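Ticket : badge visiteur refusé à la borne après mise à jour
Produit : Surum, module Accueil et réservation de salles
Statut : résolu, en observation
Ouvert par : Veerle Wuyts, site De Bruijn
Suivi par : Yoga Tambunan, assistance Surum

Message initial — Veerle Wuyts, Jul 16, 2025

Bonjour à toute l'équipe,

Je vous écris un peu embêtée, parce que d'habitude votre borne d'accueil marche tellement bien que je l'oublie complètement. Depuis la mise à jour installée ce matin, les visiteurs préinscrits ne peuvent plus imprimer leur badge. Ils tapent leur code, la borne leur souhaite la bienvenue par leur prénom (très aimable, comme toujours), puis l'écran affiche « Réservation introuvable » et revient à l'accueil. Les visiteurs sans rendez-vous, eux, obtiennent leur badge sans difficulté, ce qui est quand même le monde à l'envers !

Ce que j'ai déjà essayé : redémarrer la borne, redémarrer l'imprimante, vider le cache depuis le menu technique, recréer une réservation de zéro. Rien de tout cela n'a changé quoi que ce soit. J'ai aussi rechargé le rouleau d'étiquettes, sans grand espoir, mais il fallait bien le faire un jour.

En attendant, j'écris les badges à la main et je fais patienter les gens à la table de l'entrée, avec un peu de chocolat pour se faire pardonner.

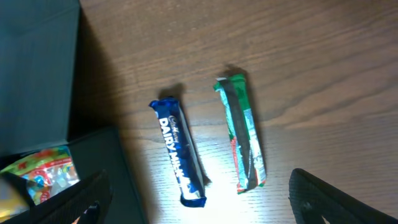
Table de l'accueil, côté douceurs

Nous attendons une trentaine de personnes de chez Jover demain matin pour une journée de formation, et je vous avoue que je n'ai pas très envie de calligraphier tous ces noms. Si vous aviez une piste d'ici là, même provisoire, je vous en serais vraiment reconnaissante.

Veerle

Réponse — Yoga Tambunan

Bonjour Veerle,

Merci beaucoup pour ce message très complet, vous m'avez épargné la moitié de mes questions. Et bon courage pour les badges manuscrits, j'ai une écriture de médecin et je compatis.

Le fait que le prénom s'affiche est intéressant : la borne trouve donc bien la fiche du visiteur, et c'est l'étape suivante, la recherche de la salle, qui échoue. Pourriez-vous me dire si vos salles ont été renommées récemment, et m'envoyer le journal de la borne ? Il se trouve dans Menu technique, puis Diagnostic, puis Exporter. Choisissez la période « aujourd'hui », le fichier complet est très lourd et la messagerie le rejette souvent.

Bien à vous,
Yoga

Réponse — Veerle Wuyts

Re-bonjour Yoga,

Le journal est joint. Pour les salles, non, personne n'y a touché depuis novembre, quand nous avons repris l'étage Mudstead et ajouté cinq salles d'un coup. Je viens par contre de faire un essai avec une réservation au rez-de-chaussée, et là le badge sort ! Le problème semble donc limité à l'étage Mudstead. Je n'y avais pas pensé plus tôt, toutes nos réunions du jour sont là-haut — la climatisation y est bien meilleure.

Réponse — Yoga Tambunan

Veerle, votre essai nous fait gagner un temps fou, merci !

J'ai retrouvé ceci dans le journal, répété à chaque tentative :

ERREUR recherche_salle : zone « Mudstead » sans site parent
ERREUR badge : réservation introuvable, retour accueil

Lors de l'ajout de l'étage, la zone a été créée à côté du site De Bruijn et non à l'intérieur. L'ancienne version s'en accommodait sans rien dire, la nouvelle vérifie le rattachement. Le message affiché au visiteur est franchement trompeur et je l'ai signalé à nos développeurs.

Pour corriger, depuis la console d'administration et avec votre compte gestionnaire :

1. Ouvrez Lieux, puis Zones, et sélectionnez Mudstead.
2. Dans le champ Site parent, choisissez De Bruijn et enregistrez.
3. Lancez Synchroniser les bornes et laissez passer deux minutes.

Ne supprimez surtout pas la zone pour la recréer, les réservations à venir disparaîtraient avec elle.

Réponse — Veerle Wuyts

C'est fait, et ça marche ! J'ai imprimé trois badges d'essai à mon nom, tous corrects, avec la bonne salle et le bon étage. Les réservations de Jover sont toujours là, je les ai vérifiées dans le calendrier. La synchronisation a été un peu plus longue que prévu, le temps d'aller remplir la bouilloire, mais rien de grave.

Une petite question tant que je vous tiens : est-il possible d'agrandir le nom de l'entreprise sur le badge ? Il est vraiment minuscule, et nos collègues plissent les yeux de façon assez peu élégante.

Réponse — Yoga Tambunan

Quelle bonne nouvelle ! Pour la taille du texte, c'est dans Badges, puis Modèles, ligne « Société ». Évitez la taille maximale, les noms longs passent à la ligne et recouvrent le code. Je laisse le ticket en observation jusqu'à la fin de votre journée avec Jover. S'il y a quoi que ce soit, répondez directement à ce fil, il me parviendra.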